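Home Notebook Entries Archive Shared Bench Search

Tuesday, late

Glaze tests, second round. Orska clear over the buff clay, three coats, fired slow. Crawling again on the outside of every cup, perfect on the inside, where I want it least. I wiped all of them with a clean sponge this time and felt very professional doing it.

Weighed out 430 grams dry for the new batch and sieved it twice. The old Hunard scale drifts if you lean on the table, so I stood there with my arms folded like a man waiting for a bus. Batch B got an extra 12 grams of clay powder. My handwriting says either "B" or "8" on the bottoms, and there is no batch 8, so fine.

Pots that went in the kiln in June with the same recipe came out smooth. Differences since then: new bag of Idik frit, new bucket, me being more careful. I suspect the last one. 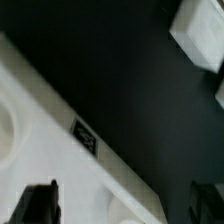
A note left in the shared notebook says the crawling is my third coat and has nothing to do with the frit: two coats, let them dry overnight, and stop blaming the supplier. It goes on to say that the Petridis studio had the same trouble for a whole winter and changed everything except the thickness. Underlined twice, in pen.

Annoyingly plausible. My third coat did go on while the second was still cool to the touch.

Plan: six tiles, two coats, old frit on three and new on the other three. Hold at the top for the usual time. Slow the first climb, up to 300, because the lid vent sticks. Don't open it above 200 to "just look." I know who I am.

Also need more cones. Wrote that last time too.

3 comments 7 shares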